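5th February, Hotel Valentini, room 573

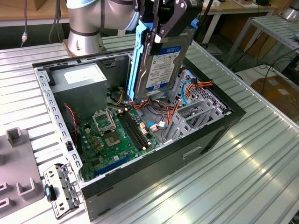 Hard drive in its blue caddy, over the open tower.

Checked in at three, which the Valentini regards as early and charges 30 for. The brochure promised a lake view. I have one if I stand in the bath. Yến Quách on the desk offered me another room, also with a bath.

Dinner in the Sternari Grill, where Abelardo Tamayo carved the lamb with great ceremony and then gave most of it to the next table. Soup good. Bread from some earlier guest's stay – possibly August.

The Irnstead shuttle leaves at 7:19, or when the driver has finished his coffee. Pillows: four, all of them decorative. Have asked for a real one and been told it's on its way up.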